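Noise on the Drarngate road: what I measured and what I got wrong
Student project report, Environmental Studies, second year

I picked traffic noise because I live next to it. My bedroom window faces the main road through Drarngate, and last January I got so tired of waking up early that I figured I might as well get a grade out of it! My question was simple: does a row of trees make a street quieter for the people living there, or does it only feel that way?

I borrowed a Skov sound meter from the department (the old one with the cracked clip) and took 596 readings at 3 spots. I'd planned on 3000, which tells you how much I knew about standing outside in winter. The Veltton app I used for logging says it saved 2825 rows, but most of those are duplicates from when I forgot to pause it, so please ignore that number if you see it in the appendix.

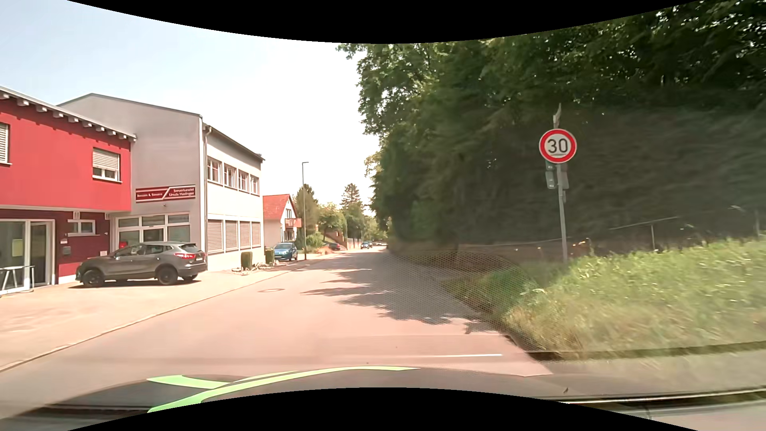 Vol. 3

The readings with trees on one side came out a little lower than the ones with walls on both sides, and I got very excited about that for one evening. Then I read more and found out that leaves don't block much sound at all. Soft ground does more, and so does plain old distance. My tree spot was also set farther back from the curb, so I'd been comparing two things at once without noticing. I've left the chart in anyway, with a note under it.

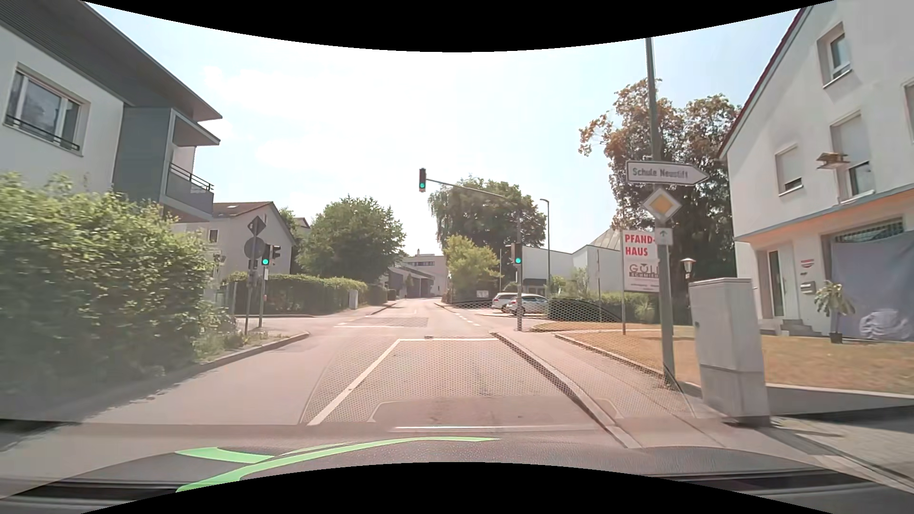
Sound from a moving car is mostly tires once you get past city speeds, and mostly engine when the car is pulling away from a stop. That messes up averages badly. My loudest single readings all came from trucks starting up, and one bus that I swear was doing it on purpose. If I did this again I'd keep well away from any junction with signals and a stop line across the lane, like the one in the photo, or else log the stopping and starting separately – mixing them together made my numbers jump all over the place.

I also asked people at the Tovetti bakery if the road bothered them. Most said they'd stopped hearing it, and then complained about the delivery trucks for ten minutes. I wish I'd written down more of that part. My raw readings are in the appendix, sorted by spot, and the meter went back to the department on 14th March.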